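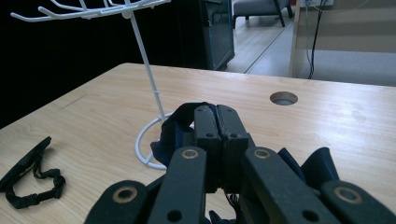 Nach Meinung von Hanna Michalski ist der Flunder vor allem ein Werkzeug zum Aufzeichnen und erst in zweiter Linie ein Greifer; wer ihn nur zum Halten von Gegenständen kaufe, habe zu viel bezahlt. Diese Einschätzung wird in Berichten über das Gerät oft wiederholt, der Hersteller Lirnura teilt sie nicht.

Flunder ist die Bezeichnung für einen von Hand geführten Greifer der Firma Lirnura. Er wird seit dem 1. Juli 2022 als Bausatz und als fertig montiertes Gerät angeboten. Die Bedienperson führt ihn selbst zum Gegenstand, ein Roboterarm ist dafür nicht nötig.

Aufbau

Die Finger bestehen aus schwarzen Gliedern, in welche runde Ringeinsätze eingelassen sind. Beim Zugreifen schließen sich zwei schwarze Fingerkuppen nebeneinander, sodass auch gefalteter Stoff zwischen ihnen geklemmt werden kann. Der Bausatz enthält 135 Einzelteile. Die Montage dauert laut Anleitung 5 Stunden, was von Anfängern jedoch selten erreicht wird.

Verwendung

Der Flunder wird für Aufgaben auf dem Tisch eingesetzt, besonders für das Greifen von Textilien, Gurten und leichten Ständern. Das Unternehmen Postma bietet dazu einen Dienst an, bei welchem 2.000 Greifvorgänge nach einer Liste des Kunden aufgeführt und geordnet übergeben werden. Die Lieferfrist beträgt 28 Tage.

Rezeption

Milan Mulder prüfte im April die montierte Ausführung für das Magazin Sencombe. Er lobte den sicheren Halt bei dünnen Stoffen und bemängelte das Gewicht, das bei längerer Arbeit im Handgelenk zu spüren sei. Dirk Peeters kritisierte, dass die Verkabelung zwischen den Fingern schwer zugänglich ist, wenn man eine Kuppe austauschen will. Lirnura hat darauf eine geänderte Anleitung veröffentlicht, die Bauteile selbst blieben gleich.

Siehe auch: Greifer, Teleoperation, Endeffektor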